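Jumness收台机械臂使用评测：在员工餐厅回收区用了一个冬天之后

先交代一下我的位置。我在Kendus的员工餐厅做后场领班，管餐具回收、洗碗间和咖啡角。Jumness是Plunska卖的一套收台设备，一条机械臂加一只多指手爪，配一台控制柜和一套软件，用途是把台面上的杯子、纸巾、小盘子分开拿走，杯子进洗碗筐，纸进废纸口。采购不归我定，试用和验收归我，所以下面写的主要是用起来怎么样，以及后场的人干活方式变了多少。价格部分我只知道个大概，后面会提。

网上能找到的介绍大多是展会上的演示，台面干净，杯子一字排开。我们这里的台面不是那样。中午来还餐具的人很急，杯子里可能还有半杯咖啡，纸巾塞在杯子里，勺子压在盘子底下。看评测的如果也是餐厅或者办公楼后勤，请以这种台面为准。

装机

安装是Aerts做的，一家本地的设备安装公司，老板Geert Aerts自己带人来。Plunska只负责发货和远程开通，现场的活全部外包。这一点合同里写得不显眼，建议签之前问清楚：设备坏了到底谁上门，多久上门，周转件放在谁那里。我们的情况是机械臂本体由Aerts管，手爪和软件由Plunska管，两边的工单系统不通。有一回手爪的一根线松了，Aerts说归Plunska，Plunska说接线属于安装，来回了好几封邮件，最后Geert顺路过来给插上了。

底座要固定，承重有要求，我们原来的不锈钢回收台不合格，另外做了台面。台面颜色也有讲究，说明书建议用深色哑光的。我们一开始想省钱，用回原来的不锈钢板，反光很厉害，相机经常把灯的倒影当成杯沿，手爪伸过去抓空。换成黑色哑光台面以后这个毛病基本没有了。代价是黑台面显脏，面包屑、糖粒、水渍都看得一清二楚，擦台面的次数比以前多，擦台面的仍然是人。

电源和网络都要单独拉。洗碗间湿气重，控制柜不能放在里面，只能放隔墙外，走线多绕了一截。这些在报价单里都叫“现场条件”，由客户承担。

学认杯子

软件里预装了一批常见餐具，我们用的白瓷杯它直接就认识。麻烦在于员工自己带的杯子。Kendus的人习惯用自己的马克杯，各种颜色，各种把手，有的印着卡通，有的是孩子在学校画的。照规定私人杯子应该自己洗，实际上没几个人照办，都放到回收台上，洗好了再来架子上找。

所以要教。教的办法是把杯子放在台上不同的位置，换几个朝向，用手柄带着手爪抓一遍，让它记住。正式上线之前，这个活是在Plunska的试验间里做的，我和同事Femke Vanhove各去了几天。去之前她挑了一箱有代表性的杯子，大的小的，有把手的和没把手的，再加上一大包餐巾纸。

纸巾比杯子难。杯子再怎么花哨，形状是固定的，一张揉过的纸每次都不一样。平着的纸贴在台面上，手指尖要几乎碰到桌子才夹得起来，再低一点就会蹭台面。软件里有一个叫“贴面余量”的参数专门管这个高度，出厂值偏保守，结果是纸巾拿不起来，在台上推来推去。我们调低之后好了很多，手指尖的胶套磨损也快了一些。 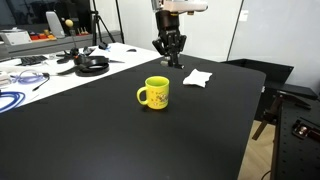
页面最后修改：5月

试验间的布置很随便，黑桌子上摆一只黄色马克杯和一张皱了的白纸巾，白灰色的机械臂从上面伸下来，黑色手爪停在桌子靠里的一侧，后面那张白桌子上是键盘、鼠标和一堆线。我写这一段是想提醒同行，试验间的条件和餐厅差得很远。台上一次只有一两样东西，没有人在旁边走动，也没有人急着把托盘往上推。在那里看到的成功率拿回来要打折扣，打多少折扣要看你们那里的人怎么还餐具。

Plunska的人对这一点倒不遮掩。验收条款里写的是在现场连续运行达到要求才算数，试验间的结果只作参考。如果你们谈合同，这一条一定要保留。

日常表现

上线以后，回收台分成两段，前一段归人，后一段归机械臂。员工把餐具放在前段，传送带送到后段。机械臂的动作不快，看久了会着急。一个熟练的人左手拿杯右手抓纸，一把就清掉一片，它要一件一件来，先看，再挪，再夹，再放。我们挑了一个普通工作日的午餐时段让它自己跑，它收了177只杯子，同一时段里人工要补手的地方还有不少，大多是叠在一起的杯子和倒扣的碗。

它的好处在于不停。午餐高峰过去以后，下午陆陆续续有人来还咖啡杯，以前这段时间要留一个人守着，守又守不满，走开又会堆起来。现在下午基本不用留人，隔一阵子去看一眼，把它不认识的东西拿走就行。对我排班来说，这是整套设备最实在的用处。

软件里“不认识”的处理方式有三种可选：停下等人、跳过、推到一边。我们试下来用的是跳过。停下等人的话，一只没见过的保温杯就能让整段台子堵住；推到一边容易把杯子推倒，里面有剩咖啡，流得到处都是。跳过的东西随传送带走到末端的托盘里，有人经过时顺手收。

剩液体是另一件麻烦事。手爪夹起杯子以后会在水槽上方倾倒，再放进筐里。杯子里的液体不多时没有问题。说明书给的上限是杯内剩余200克，超过这个重量它会放下来报警。实际碰到满杯的情况不多，偶尔有人打了咖啡接到电话就走了，整杯留在台上。报警声可以调小，我建议调小，后场的人听一天会很烦。

勺子它拿不好。金属细长的东西平放在黑台面上，相机看得见，手指夹不稳，常常夹起来又掉下去。Plunska说后续版本会改进，我们等到现在还没等到。目前的办法是在前段放一个勺子筒，贴了张纸请大家自己投进去，多数人会照做。

玻璃杯我们没有让它碰。透明的东西它认起来时好时坏，碎一只就要停台清理，划不来。咖啡角的玻璃杯仍然由人收。

洗碗间的人怎么样了

上这套设备之前，后场传过话，说要裁人。管理层开会时说不裁，当时大家信一半。到目前为止确实没有人因为它被辞退，不过有一位同事合同到期以后没有再招人顶上，这个我觉得应该写出来。活是少了一点，人也少了一个，算下来每个人手上的量和以前差别不大，内容不一样了。

以前回收台的岗位是站着分拣，重复动作很多，手腕和肩膀容易出问题。轮到这个岗位的人都盼着早点换下来。现在站台的时间短了，换成了巡看、擦台、清手爪、补筐、处理跳过来的东西。走动多，弯腰也多。有人喜欢，有人不喜欢。不喜欢的理由我听下来，主要是零碎，干什么都干不完整，手里正擦着台面，屏幕上又跳一个提示。

Femke属于上手快的，从试验间回来以后，软件上的事基本都找她。新杯子录入是她做，参数是她调，Plunska的电话会也是她去开。问题在于她的岗位说明和工资级别有很长一段时间没动过，还是后场服务员。她自己提过，我也替她提过，人事的答复是设备操作属于岗位的正常组成部分。后来拖到年度调薪才给她加了一级，职位名称里添了“设备”两个字。我的看法是这件事应该在上设备之前谈好。你要让一个洗碗间的人去管一套机器，就要给她时间学，给她写进职责，也要给她相应的钱。拖着不谈，人做得好也会走。

她请假的时候谁来顶，我们一开始没想过。有一次她休假，录入新杯子的事就停了，跳过来的东西越积越多，末端托盘满出来。现在要求每个班次至少有2个人会录入和重启，培训放在下午空的时候做。会开机关机谁都能学会，会判断它为什么停下来，需要时间。

年纪大一点的同事对屏幕有抵触。界面有英文、荷兰文和中文，中文翻译得生硬，有些提示看不懂，比如“末端目标不可达”，对后场的人来说毫无意义，其实意思就是杯子放得太远，往里推一推。我们自己打印了一张对照表贴在控制柜上，把常见提示翻成人话。后来Plunska要了一份去，说会改进翻译，新版本里我看到有几条用的就是我们的说法。

噪音比我预想的小。手臂本身声音不大，传送带和洗碗机的声音都盖过它。有几位同事说不习惯旁边有东西在动，余光里老看见。护栏是半高的透明板，后来我们在靠近通道的一侧贴了磨砂膜，好一些。

还有一个变化是跟员工之间的接触少了。以前回收台后面站着人，来还餐具的会打个招呼，说两句。机器上了以后，人把东西一放就走，放得也比以前乱，对着机器好像就不必讲究。我在回收台前段安排了高峰时段有人站着，一方面帮忙分托盘，一方面有人在场，台面确实整齐得多。管理层问过我既然有机器为什么还要站人，我照实说了，站人的那段时间机器的效率也高。

安全和清洁

手爪的力度可以设上限，我们设得比较低，宁可掉杯子。碰到人会停，这一点我们验收时试过，用的是他们带来的测力工具，没有用手去试。护栏门打开设备立刻停，关上以后要在屏幕上确认才会恢复。这个确认步骤后场的人嫌烦，有人想把门一直开着用胶带粘住感应块，我制止过。设备管理员要盯住这种事，它总会发生在最忙的时候。

清洁方面，手爪每天收工以后要拆指套清洗，指套是耗材。拆装一套按说明书是几分钟，我们刚开始时慢得多，手指根部的卡扣很紧，戴着手套不好使劲。后来Geert教了一个办法，先把手爪张到最大再关电，卡扣就露出来了。这个办法说明书上没有。

食品卫生检查的人来看过一次，问的主要是指套材料、清洗记录和手爪关节缝隙里会不会积残渣。关节缝隙确实会积。纸巾碎屑最讨厌，粘上咖啡以后干掉，要用小刷子刷。清洗记录我们按班次签字，表格是自己做的，Plunska没有提供现成的。

手爪不防水，只防溅。不能图省事拿喷枪冲。我们在控制柜上贴了很大的字，还是有新来的同事冲过一次，幸好当时断电，晾了一夜没有出事。

故障和售后

整个冬天里比较大的停机有过一次，手爪的一个电机出了毛病，换件等了几天，那几天恢复全人工。恢复的时候才发现问题：原来人工分拣用的台面已经拆了，筐架也移走了，大家挤在传送带末端干活，很不方便。现在我们在墙边留了一张可以推过来的台子，专门应付停机。买这类设备的单位最好一开始就想好，它停了以后人站在哪里，东西放在哪里。

小毛病多一些。相机镜头起雾，靠近洗碗机出口的那一侧尤其明显，挪了位置并且加了一道挡板之后减轻。传送带的光电开关被面包屑挡住，擦一下就好。软件更新有过一回把我们的自定义杯子库清空了，好在Femke自己留了备份，重新导入花了54分钟，正赶上午餐开始之前。之后我们要求Plunska更新一律放在晚上，更新前通知，更新后由他们的人在线等到我们开台确认。这个要求他们答应了，执行得还可以。

远程支持的态度不错，回应时间要看运气。上午打过去一般有人接，下午晚些时候常常转到语音信箱。Aerts那边更可靠，Geert的手机基本能打通，可他只管机械部分。

钱的问题

我没有看到完整的合同，能说的有限。设备是租的，月费里包括软件，不包括指套、上门费和自定义台面。指套的消耗比报价时估的快，主要是我们把贴面余量调低了。电费增加不明显。人工方面前面说过，少了一个岗位的补招，同时多出来录入、清洁和巡看的时间，培训时间也要算进去。财务那边做的表只算了少招的那个人，没有算多出来的这些，我把后面的部分补了一份交上去，不知道有没有人看。

如果只看账，我认为我们这样规模的餐厅是勉强划得来。下午时段长、来还杯子的人分散的地方，会更合适一些。只做一顿午餐、高峰一过就关门的食堂，我不建议，它慢的缺点全在高峰，它不停的优点用不上。

给准备上设备的单位几点具体的话

去试验间的时候带自己的餐具，不要用他们准备好的。带难看的、缺口的、形状怪的，带真正用过的纸巾，也带勺子。

让以后要用它的人去，不要只派主管和采购。Femke在试验间第一天就看出来筐的高度不对，杯子放进去会磕到边，我和采购都没有注意到。这个如果等装好再改，台子要重做。

私人杯子的规矩事先跟员工讲清楚。我们现在允许大家把自己的杯子拿来登记，每月有一个下午开放录入，人还挺多，有人专门拿着杯子排队。不登记的杯子机器可能不认，跳过去就等人工收，慢一点，也不会丢。这个办法推行以后投诉少了。原先有人抱怨杯子被磕了一个小口，说是机器干的，谁也说不清，我们赔了。

排班表要重做。不要拿旧表划掉一个人就用。旧表是按站台排的，新的活是零散的，要写清楚哪个时段谁负责看屏幕，谁负责擦台，谁负责末端托盘，不然就变成大家都以为别人在看。

开头一两个月人手不要减。我们减得早了，有几个星期后场很紧张，加班多，气氛也不好，有同事把账都算在机器头上，其实是排班的问题，这个责任在我。

评价

抓杯子：好，包括形状普通的私人杯子，录入以后稳定。
抓纸巾：可以，需要自己调参数，指套费一些。
勺子、玻璃杯：不推荐用它收。
速度：慢，高峰必须有人配合。
连续运行：好，下午时段最有用。
清洁维护：比预想的麻烦，关节缝隙要每天刷。
软件：录入流程清楚，中文界面一般，更新管理要自己盯。
安装：Aerts做得认真，走线整齐，留了图纸。
售后：Plunska中等，两家分工不清，要在合同里写明。
对后场人员的影响：站着分拣的时间少了，零碎的活多了，需要有人学会管设备，这个人要给待遇。

我会续租一年，条件是勺子的问题有个说法，指套的价格重新谈。续租的话还想把咖啡角那一侧也接上，那边台面窄，底座放不放得下要等Geert来量过再说。

补充（页面修改时加的）

有读者来信问手爪能不能换成两指的。Plunska有两指的型号，我们在试验间用过一会儿，抓杯把和杯沿都可以，拿平铺的纸巾不如多指的，价格便宜一些。如果台上没有纸巾，可以考虑。

还有人问夜里能不能无人运行。软件允许，我们没有开。夜班保安不会处理报警，洗碗机也关了，收了杯子没有地方去。

问指套清洗能不能放进洗碗机的，可以放，放在上层，不要用高温档，我们有一批用了高温档以后变硬，抓杯子打滑，全部换掉了。

勺子筒后来换成了口更大的，投进去的比以前多。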